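Siltmont: where we've got to by the end of December

Hello again, and sorry this one's a little later than the last. It's been a busy stretch, mostly good, with one proper headache in the middle of it which I'll get to.

The big thing first. Siltmont now plays from start to finish on a phone. You can build a deck, go into a match, win or lose it, get your chest and go round again, and it all hangs together! There are 38 cards in the build, all with working rules, though 10 of them are still using placeholder art and a couple of the sound effects are me tapping a mug with a spoon. The Evia faction is the furthest along. Her river cards (the ones that shift your opponent's troops over by a lane) were the favourites in testing by a long way.

The headache was matchmaking. We'd been using Wulo for the server side and it was fine while we were only testing with each other, but as soon as we opened the door to outside players people were getting dropped halfway through a match and losing their trophies. I spent far too long assuming it was our code. Part of it was — we were saving the result twice when someone reconnected — and that's fixed. The rest went away when we moved to the paid tier, so that's a new line in the budget and I've put it under running costs.

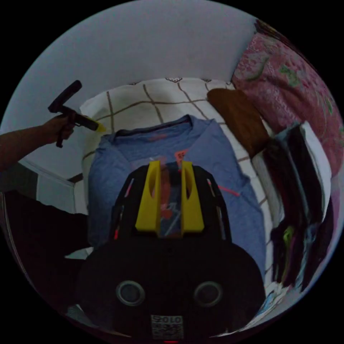
Will players be able to buy gems when the game launches?
Only for card backs and arena skins. Every card can be earned by playing, same as I wrote in the application, and I've not changed my mind on that.

On balance, Holub is still too strong. He's meant to be a slow, expensive tower breaker, and people have worked out that if you drop him behind a cheap wall he's impossible to shift. I've put his cost up by 2 and knocked a bit off his health, and I'll see how he does in the next build before touching him again.

Money is on track apart from the server bill. I've moved some over from the trailer budget to cover it, which means a shorter trailer, and I'm fine with that if you are. Could you let me know before the next payment goes out?

Still to do: the tutorial (it's 3 screens of text at the moment and everyone skips it), the last of the card art, and getting the tablet layout to stop hiding the timer. I'll send the new build link over once the tutorial's in.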